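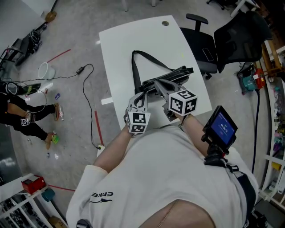
A customer in Strickland wrote to us in July that she only wanted a tote bag with her choir's name on it and did not see why that took four emails. Fair enough. Most of those emails were us asking the questions below, so we've put them on one page.

Printed Tote Bags and Aprons: Your Questions

What's the smallest order you'll take?
Seven bags. We used to do singles, and then spent an entire winter printing singles. If you need fewer than 7, order 7 and give the rest to relatives.

And the largest?
Our record is 2,176 totes for a book fair in Giston. Anything over 300 goes out in more than one delivery, so please have somewhere to put the first lot while you wait for the second.

Which bag should I pick?
The Marner is the plain cotton one with long handles. The Drellalley is heavier, has a flat bottom and will carry groceries without complaint. People choose the Marner for the price and reorder in the Drellalley. We make no comment.

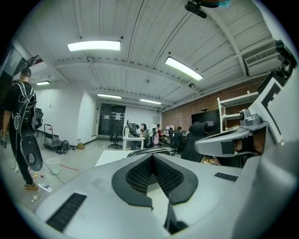
Ask before you order – it's quicker than reprinting.

Can I send my logo as a photo of a business card?
You can. We will then ask for a proper file. A vector file is best, or a PNG at the size you want it printed. A logo copied off your own website usually prints like something seen through a shower door.

How many colors can I have?
Up to four with screen printing, and each color adds a setup charge. If your design has a sunset in it, ask for a transfer print, where you pay by size and the sunset is free.

Will you fix my spelling?
We'll point out anything that looks odd, but we print what you approve. The proof comes by email and nothing is printed until you say yes to it. Please read it out loud, including the phone number.

Do aprons come in sizes?
One size, with an adjustable neck strap. The printable area on the bib is smaller than you think. Slogans of more than eight words end up looking like the terms and conditions.

How do I wash them?
Inside out, cold, and no bleach. Cotton totes will shrink a little whatever you do. Iron around the print, never over it.

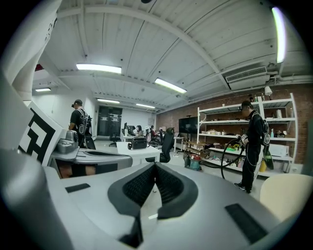
Tavion Nakamura asks whether he can mix bags and aprons to reach a price break, if the artwork is the same on both. Yes, as long as the print size is the same too. The two counts are added together and you get the better rate on the lot.

Can I return them?
If we got it wrong, yes, and we pay the postage. If you've changed the name of your company since Tuesday, no – but we will sell you more bags.

Comments

Dot_R
Ordered 196 of the Marner for our library. Nice bags. Should have got the other one.

mapleandco
Is there any way to get the handles in a different color from the bag?

Print Desk
@mapleandco Red or navy handles on the natural Drellalley only. Add it in the order notes.

gus h.
Read the proof out loud like you said. Found the mistake on the second go. Thanks I guess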